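Cancel the June show and keep the class

5/14/20

I teach ballet and contemporary at Prunora, a small dance school in Unuvwood, and I have been there for 18 years. In a normal May I would be spending my Saturdays in a cold hall with a stack of running orders, shouting at nine-year-olds to find their spacing. This year I am at home like everyone else, and I have had time to think about what those Saturdays were for.

My view is that schools like ours should cancel the June show outright. They shouldn't move it to the autumn or make it into a film that every family has to contribute to. Once the studios are open again, I would also like us to think hard before we go back to one big show every year.

I know this will annoy some parents, and it will annoy some of the people I work with. I have put on more shows than most of them and I have enjoyed a good number of those evenings. I am writing about what they cost, and I don't only mean money, though I will come to that.

What we are being asked to do

Since March most of the local schools have been teaching over video calls. We do it as well. A class that used to last an hour now runs for 40 minutes, which is as long as the younger ones can stand in front of a screen and listen to me through a laptop speaker. They dance in kitchens, hallways and, in one case, a conservatory with a tiled floor that I have asked the parents not to let anybody jump on.

In those weeks several schools have announced that their show will go ahead online. Each child learns a section at home, a parent films it in costume, and someone at the school edits the pieces together. I have been asked three times whether we are going to do the same. The people asking mean well. They want the children to have something to work towards and they don't want the year to just stop.

I understand that, but look at what it involves. The child has to learn a fixed piece with no room to travel. The parent has to become a camera operator and a lighting department. Someone has to chase the families who haven't sent theirs, and those are nearly always the families with the least space and the least time. A child who shares a bedroom with two brothers is going to be edited in next to a child with a garden studio, and everyone will see it, the children first of all. 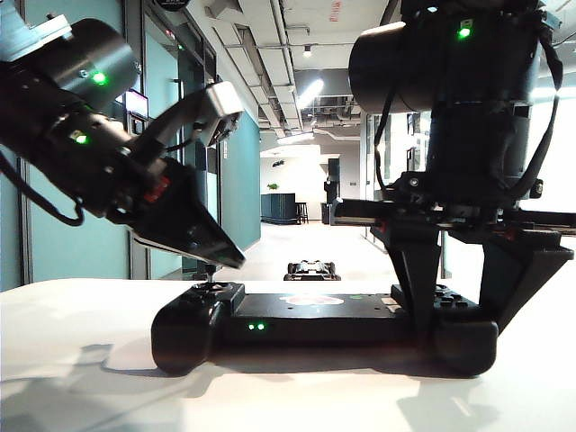 Meanwhile the class itself, which is the one thing we can still give them, gets turned over to rehearsal. Forty minutes goes very quickly when you spend it on the same thirty-two counts.

Horácio Bastos, who teaches our tap and jazz groups, disagrees with me on this and has told me so at length. He thinks a dancer without a date in the diary loses interest, and that a bad film is still a finished thing. He has seen teenagers drop off the video classes one by one and he puts that down to having nothing at the end. He may be right about some of them. I think more have gone because they are tired of screens and miss their friends, and making them perform alone to a phone doesn't fix either of those.

What the show takes out of an ordinary year

When I went back through my old registers last month I found something I had half known for a long time. From the second week of March until the end of June, my class notes have almost nothing in them except the names of dances. Before that there are notes about feet, about turnout, about a girl who had stopped looking at the floor. After it there is the word "show" and the number of weeks left.

That is more than a third of our teaching year. The school has 56 pupils, and in a show term I would guess that most of them learn one dance and a bow. The older ones may learn three dances. They get very good at them. Ask them in September to do a plain exercise at the barre and a lot of it has slipped, and we spend the first half of the autumn getting back to where we were in February.

I used to tell parents that performance is part of training, and I still believe it. Dancing in front of people teaches you things that a studio can't. You learn to carry on after a mistake, and you learn how long two minutes is. But a child at our school gets perhaps four minutes on stage in return for about fifteen weeks of preparation. If performing is so valuable, that is a very poor way of giving it to them.

There is also the matter of who gets put where. Any teacher who has staged a show has made the same decisions I have. The steady ones go in front so the others can follow. The new boy goes at the end of the back row where it won't matter if he turns the wrong way. We tell them every place is important, and the children know perfectly well that it isn't true. I have had pupils give up the week after a show, and with some of them I could have told you in April that they would.

The money

Our shows are held at the Dimitriou, a decent small theatre with a proper sprung stage and a ticket office that still uses a cash tin. It isn't expensive as theatres go. Even so, we have to hire it for the dress rehearsal as well as the performance, pay the technician, and sell most of the seats to break even. The seats are sold to the same families who already pay for the lessons.

Then there are the costumes. We order ours from a supplier called Brosari, and I have no complaint about them. They are reliable and the sizes are what they say they are. The trouble is that a costume worn for one dance, on one evening, is a lot to ask of a family with two girls in different groups. Some of them get handed on. Most go in a dressing-up box or a charity bag.

Azra Matić has had children at the school since before I took over the ballet classes. When I rang to tell her I was against doing a film, she went quiet and then said that she was relieved. She had been putting money aside for costumes since Christmas and had been dreading an email about it. She would never have told me this if I hadn't rung. I have wondered since how many others have paid up every year and kept it to themselves.

I would not want anyone to read this as a complaint about parents who love the show. Plenty do. Grandparents come a long way for it and they cry, and I have stood in the wings and cried too. But we have built a system in which the families who find it hard can't say so without feeling that they are letting their child down. 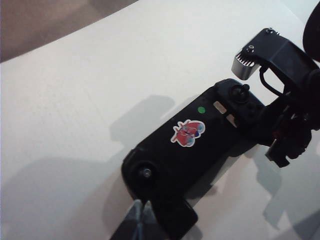

What I would do instead

For this term, I would carry on with the video classes and use them for the kind of work that suits a small space. Balance, footwork, musicality, arms. My Wednesday group have been doing slow work holding the back of a chair, and their ankles are stronger than they were in February. None of it would look like much on a stage. I would also let them talk for the first five minutes, which I have started doing, and which I should have been doing years ago.

I would refund the costume deposits now, in full, without waiting to be asked. I would write to the Dimitriou and give up our dates so that they know where they stand. It's a hard time for theatres and they should at least get a clear answer from us.

For next year, supposing that we are allowed back in a room together, I would try small sharings. At the end of each half term the parents come into the studio, sit on benches along the wall and watch a class. The children wear what they always wear. They do some of their exercises, then a short dance they have learnt or made up, and then everyone goes home. It would take up one lesson, and over a year each child would perform five or six times instead of once. The shy ones would get used to it gradually, and the confident ones would find out that people can see their feet from six feet away.

The older students should still have a theatre now and then. Every second or third year would be enough. By fourteen or fifteen they can learn material quickly, they can help to plan it, and they can tell you whether they want to be in it. I would let them say no.

Horácio's reply to this is that people join dance schools on account of the show, and that if we drop ours they will go down the road to a school that hasn't. It's a serious objection and I don't have figures to answer it with. We may lose some. We lose some every year as it is, usually in July, and I have never seen anyone work out how many of those were put off by the show itself.

The other thing said to me is that children have lost enough this year and we shouldn't take another thing away. I feel the force of that one more. The leavers especially have been looking forward to their last dance together since they were small, and I would like to do something for them when it's safe, in the studio, with their friends there to watch. I don't think a film made in eight separate bedrooms is what they were looking forward to.

We meet by video call next week to decide. I have told the others what I think and now I have set it down in full, partly so that parents can see the argument before the decision is made. If you have a child at the school and you disagree, write to me through the office. If you agree but would prefer not to say so in front of the other families, you can write to me about that as well.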